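Gadeck Residents' Association
Minutes of the June meeting, held in the ground floor meeting room at 7 pm

Present: five members of the association, plus one representative of Skiltulard, the joinery firm.
Apologies: received from the owners of the top flat.
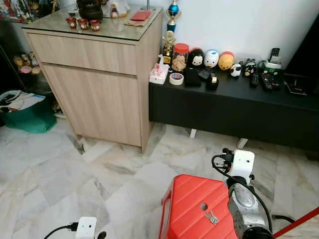
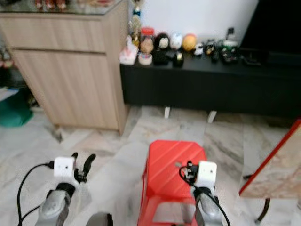

1. Minutes of the last meeting
Agreed as a correct record. The word "cooler" in item 4 was changed to "cooling unit".

2. Shared wine store, basement
The meeting looked again at turning the old coal store into a shared wine store. Skiltulard had measured the space and handed round a drawing. The room would hold about 300 bottles on fixed racks along the two long walls, with the end wall left clear for the cooling unit.

Members asked whether the racks could go right up to the ceiling. Skiltulard advised against this, as the top row would sit in the path of the air from the unit and would be hard to reach without steps. It was agreed to stop the racks below the vent and leave the space above open.

Pine and oak were both discussed. Pine was preferred on cost. The racks are to be left without stain or varnish so that there is no smell in the room.

3. Damp and insulation
The outside wall has a damp patch near the floor. Skiltulard will not fit anything to that wall until it has been treated. Strazds have been asked to inspect it and send a written price. The vapour barrier has to go on the warm side of the insulation, and this is to be written into the order.

The present door is not suitable. It has a gap at the bottom and no seal. A solid outside-grade door with a seal on all sides was agreed. A glass door was suggested, but it would add to the price and the corridor is dark in any case.

4. Cooling unit
Two types were compared. The through-wall unit is cheaper but would blow warm air into the bicycle store. The split unit has its noisy part outside and needs a drain. Members living above the basement asked for the split unit. This was agreed, subject to permission from Tumoletti, the managing agents, for the pipe to pass through the rear wall.

5. Cost
The association has set aside 3000 pounds for the work. This covers the racks and the door. It does not cover the damp treatment or the cooling unit, and these will have to be paid for by those who take a share. No share price was set. Owners who do not want a share will not be charged for running costs. A separate electricity meter is to be fitted.

6. Keys and use
One key per share. Bottles to be labelled with the flat number. No food, paint or cardboard boxes to be kept in the room. The association will not insure the contents.

7. Any other business
The light on the basement stairs is still out. To be reported again to Tumoletti.

Actions
Association to write to Tumoletti about the rear wall and the stair light.
Strazds to inspect the damp patch and send a price.
Skiltulard to send a revised drawing with the lower racks and the new door.

The meeting closed at 8.40 pm. The next meeting will be called when the price from Strazds has come in.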